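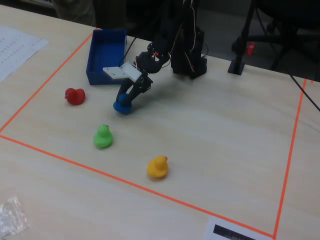
Setting up the table

Our project for the Godoy workshop class was a tidy-up game for little kids, and we called it Trirketti. The idea is super simple: rubber ducks are spread out on a table, and they all have to end up in the bin. I figured the rules would eat up most of our time, but the table did!

We used orange tape to mark the play area, and that took way more fiddling than it should have (I peeled up the bottom strip twice). Anything inside the tape counts, anything outside is out of play. We went with red, green, yellow and blue ducks so you can call out a color and everybody knows which one you mean. The bin is a shallow blue plastic one – we tried a deeper box first, but smaller kids couldn't see inside.

What we tried

We played 115 rounds over 5 afternoons, mostly after lunch. In 50 of them we let the player pick the order, and in the rest we called the colors. Calling colors was a lot more fun, and louder too.

What I'd change

The blue duck in the blue bin is hard to spot from across the room, so I want a white bin next time. I'd also like a bigger taped area, maybe with a second bin for sorting. The tape peeled off the wood cleanly on Friday, so we can use the same table again in June.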